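Skoltley Cloth Handling Method
Research edition, by Clornari

Overview
Skoltley is a method and software package for teams who study how a two-armed robot can pick up and separate clothes. It was developed in our Plurkinholm project, and we now offer it to university labs and company research groups. The package includes the trained policy, the training code and the demonstration set. The robot is not included.

How it works
Most cloth methods look from one viewpoint only. When the hand comes near the fabric, it hides the place where the fingers must close. Skoltley uses a head view for choosing the garment and a wrist view for the last part of the approach. The two views have separate encoders, and the policy decides at every step how much weight each one gets.

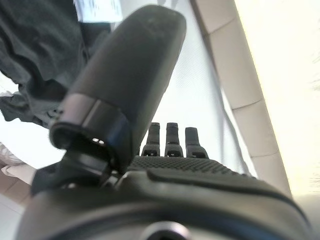
The weight is written to the log together with the joint positions, so you can check later which view the policy trusted. In our tests it moved to the wrist view earlier for dark fabric than for light fabric. We did not expect this, and we are still studying the reason.

Results
We trained with 40 demonstrations per garment type. With both views, the policy separated two overlapping garments in 86 percent of trials. Trousers remain difficult – the legs often twist together and the second grasp comes too late. Very thin fabric was not tested.

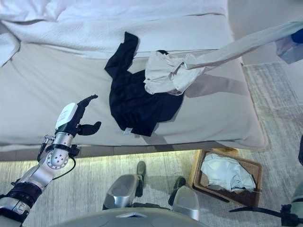
Two garments on the bed, with white clothes in the wicker basket on the carpet.

What you receive
Policy weights and training code
Demonstration set with head and wrist views, synchronized
Palma viewer for replaying the logs
Written setup guide and 2 remote support sessions

Requirements
Two arms with articulated hands, one head camera and one camera at each wrist. Calibration must be repeated if a wrist camera is moved, even a little.

Availability
Version 2 can be ordered from May 14, 2026. Delivery starts in June. For license questions or the full table of trials, please write to Szabolcs Kiss at Clornari – he also answers technical questions before the order.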